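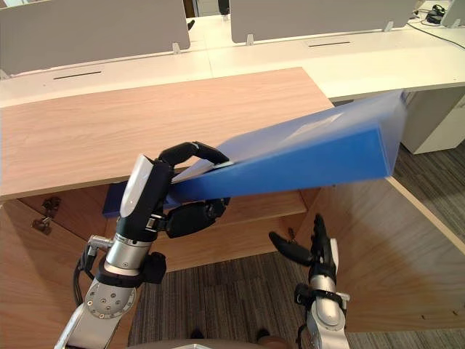

*Blue folder box and cabinet at the Flurkura office, Ziltside.*

Flurkura prints walking maps. Its editor has been there since the first sheet, which covered the hills north of Ziltside and left out a whole parking lot. We talked over one long morning about how a paper map gets made and who still buys one.

"People think we start with a satellite picture," she says. "We start with the old sheet and a pile of complaints."

The complaints come by mail and email. For the Vonon valley map there were 187 of them between one edition and the next. Most were small: a stile replaced by a gate, a café that had closed, a path that now ran on the other side of a fence. She reads each one and marks it on a proof in pencil. Then somebody walks it.

"A letter tells you where one person got confused. Sometimes the map is wrong and sometimes they were holding it upside down. You have to go and stand there."

The walking is done mostly in February. Leaves are off the trees and you can see walls and old tracks that disappear by May. It takes two people three weeks to cover a sheet, longer if the river is up. On the Vonon sheet they lost four days to flooding and had to go back for the lower bridges.

She dislikes the word "accurate." A path on the map is drawn much wider than it is on the ground, she points out, and a bend may be moved a little so that the name of a farm will fit.

"If I drew everything at its real size you wouldn't be able to read it. I want you to take the correct turn. That's the test."

Much of the week goes to desk work, and lettering takes the largest share of it. Place names are set one at a time - the software will do it, but it puts them across contour lines and she ends up moving them anyway.

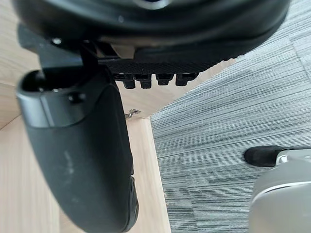 ## Printing and selling

The usual run is 3000 copies. The first Patrício sheet, a folded map for cyclists, sold out in one summer, and the second sat in boxes for two years. She blames the cover, which was brown.

Phones have cut into sales, though less than she expected. Bookstores order fewer copies and campgrounds order more.

"They sell them next to the firewood. Someone's battery dies on the first afternoon and they come in for a map."

The next job is a new edition of the Ziltside sheet, with larger type for the footpath numbers and the bus stops put back in. Readers had asked for the bus stops. The parking lot has been on it since the second edition.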